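Guides > Hallway and Entry > Coat Stands > Wurnanura Pole Stand: Setting Up and Loading
January. Written by Halvard Dalen, checked by Rostam Farahani

Section 4. Placing and loading the stand

Read this section after the pole has been assembled (Section 3). If the pole still turns in the base when you grip it at waist height, go back to step 3.6 and tighten the centre bolt before hanging anything.

4.1 Choosing a spot

1. Pick a hard, level floor. Floorboards, tile and vinyl are all suitable. On thick carpet the base can settle unevenly, so put a flat board underneath.

2. Leave at least 115 mm between the edge of the base and the skirting board. Bags need room to hang behind the pole without pushing it forward.

3. Keep the stand clear of the door swing. Open the door fully and check that neither the handle nor the edge touches an arm.

4. Turn the pole so that the arm you will use most faces into the room.

CAUTION: Do not place the stand within reach of a heater. Synthetic backpacks and hat brims can be damaged well before they look hot.

4.2 Checking the collar

The collar covers the joint between the pole and the base. It is a trim piece and carries no weight.

1. Slide the collar up a few centimetres and look at the joint. The pole should sit flush with no thread showing.

2. Lower the collar until it rests on the base. If it rides up again, there is packing foam left in the joint. Remove the foam with a toothpick, never a knife.

3. Wipe off fingerprints with a soft dry cloth. Cream cleaners will dull the finish.

4.3 Hanging bags and hats

Work from the heaviest item to the lightest. The order matters more on this model than on the four-legged Mendik stand, which has a wider footprint.

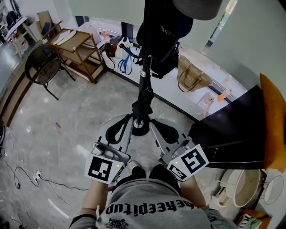
Bags go on before hats. Empty drink bottles and laptops out of a backpack first, then hang it by the top loop and let the shoulder straps fall against the pole. Hats can share the upper part of the stand with a bag, the way the navy cap overlaps the black backpack and the grey bucket hat sits higher up. A cap with a stiff peak is best hung by its rear strap. Lanyards and other light straps can dangle below a hook arm, but keep them short enough that they don't catch on a passing sleeve.

1. Hang the heaviest bag as close to the pole as its loop allows.

2. Put the second bag, if there is one, on the opposite side.

3. Add hats.

4. Add keys, lanyards and dog leads last.

5. Push the pole lightly at shoulder height. It should return to upright without rocking. If it rocks, take off the last bag and try again.

NOTE: Maximum load is 3000 g on any one arm. A school bag with books in it will often be over this. Weigh it on the bathroom scales if you are unsure.

CAUTION: Do not hang anything from the tip of an arm. The curve is there to stop loops slipping off, and weight at the tip will open it up over time.

4.4 What to keep off the stand

Straw and woven handbags lose their shape when they hang by the handles for weeks. Set them upright on a low cabinet or shelf nearby. The same goes for anything with a bottle in it, including sunscreen and hand cream, which will leak into the lining if the lid works loose.

Shoes, insoles and umbrellas belong elsewhere. A rolling cart such as the Tosh three-shelf will take them, and it can be wheeled out for sweeping. Air insoles flat and side by side on the top shelf, out of direct sun.

If you sit down to put your shoes on, leave enough space between the chair and the stand to bend forward. A chair back or leg resting on the base will scratch the powder coat.

4.5 Monthly check

1. Take everything off.

2. Tip the stand and look at the felt ring under the base. Replace it if any part has worn through. The spare part number is 492.

3. Retighten the centre bolt a quarter turn if the pole has any play. Do not use a power driver.

4. Vacuum the spot where the base stood and put the stand back.

For wall-fixed hooks, see the Sindier rail guide. Removing the arms for moving house is covered in Section 5.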